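Gidero Home Inventory, Set-Up Guide
Section 5: Toys, Games and Other Things That Come in Pieces
December 7, 2023
Print this page | E-mail this page

By now you have installed Gidero, named your household and entered the kitchen, where everything stayed put while you typed. This section covers the playroom shelf. Allow an afternoon. If you own a Kendex label printer, charge it first, as it takes longer to charge than the manual that came with it suggests.

Before you begin

You will need the Gidero app, a clear patch of table, a roll of small labels and some resealable bags. A marker will do instead of labels if your handwriting can be read by other people. Ask one of them.

Caution: Do not start this section with children in the room. Items you are about to list will be wanted, urgently, for the first time in months.

5.1 Creating a set

A set is anything that is no use, or a good deal less use, with a part missing. Jigsaws, board games, tea sets and train tracks are sets. A box of assorted crayons is not, whatever the box says.

1. From the Rooms screen, open the room where the item lives. If it lives in several rooms, pick the one you would admit to.
2. Tap Add, then Set. Do not tap Add, then Item. You can convert an item to a set later, but the conversion loses your notes and has been on our list to fix since May.
3. Type a name you will search for. "Green sorter" is good. "Misc. toy 2" is how you came to need this program.
4. Under Parts, enter one line for each kind of part, with its color. Gidero totals the parts for you.
5. Choose a storage place. If you choose Floor, the program will accept it and say nothing.
6. Tap Save.

Note: The Name field holds 118 characters. We have had requests for more and would like to know what these people own.

5.2 Adding pictures

Each set can hold several pictures. Use a plain surface and get the main board or tray in, along with at least one loose part, so that whoever opens the record later can match a stray piece to its home. Color does most of the work on a small screen.
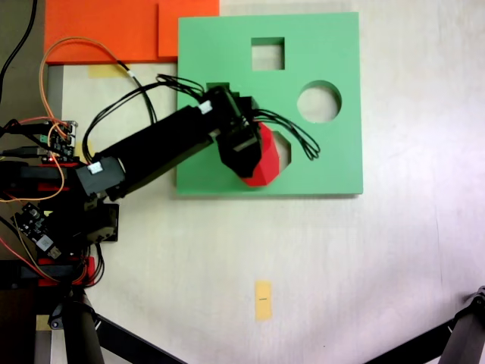
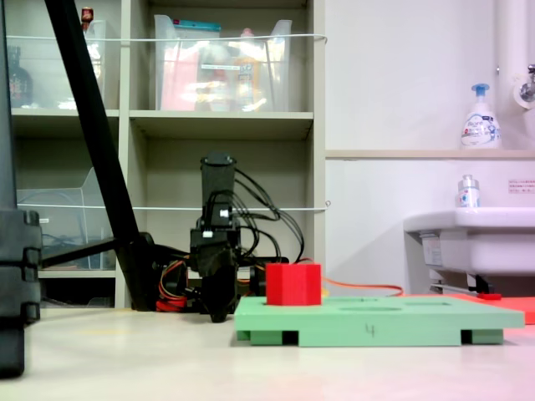 1. Open the set and tap Pictures.
2. Tap Take New or Choose From Phone.
3. Hold the phone steady until the ring closes. Tapping again during this time takes another picture, and then another.
4. Tap the star on the one you want shown in lists.
5. Delete the ones of your thumb.

Note: Pictures are shrunk when they are saved. If you need the full-size version for an insurance claim, keep it somewhere else as well. Insurers are rarely moved by wooden trains, but Lemaire tin ones have been known to get their attention.

5.3 Marking parts

Gidero gives every set a short number, which shows in the upper right corner of its record. Put that number on the box, the board and any part large enough to take it.

1. Wipe the part and let it dry. Labels stick poorly to jam, and permanently to everything else.
2. Place the label on an edge or underside, away from any surface that has to slide or fit into another.
3. For soft toys, use a sewn tag or skip this step.
4. For puzzles, put the number on the back of each piece. A 554-piece puzzle takes most of an evening. You may prefer to number the bag and trust people.

Caution: Labels come off and are swallowed. For children who still put things in their mouths, mark the box only and keep the loose labels out of reach.

5.4 Reporting a part missing

1. Open the set and find the part in the list.
2. Swipe left and tap Missing. The set's name turns orange everywhere it appears, including on the shared family screen, so do consider the timing.
3. Add the last place it was seen. "In your hand" is a permitted answer.
4. When the part is found, swipe left again and tap Found. The date is kept.

A part that has been missing for a year moves to the Lost list. It can still be brought back. Check under the sofa cushions before you write to the maker for a spare, then check again the day the spare arrives - that is generally when the first one appears.

5.5 Sharing with other households

If you lend toys to neighbors, or belong to a toy library, you can share a room instead of the whole house. The library at Brorkutia runs its shelves this way and lists 2,177 parts at last report, with around 5 of them orange at any one time. We asked how. They charge for lost pieces.

1. Open the room and tap Share.
2. Enter the other household's code. Codes do not contain the letter O, so if you see one it is a zero.
3. Choose Can Look or Can Change. Start with Can Look.
4. Tap Send, and wait for them to find the message.

Note: Ending a share does not bring the toys home. You will have to ask for those yourself.

If a shared room shows up empty, have the other household close the program and open it again. If it is still empty, go on to Section 9, Problems.

Contact | Copyright Gidero | Back to top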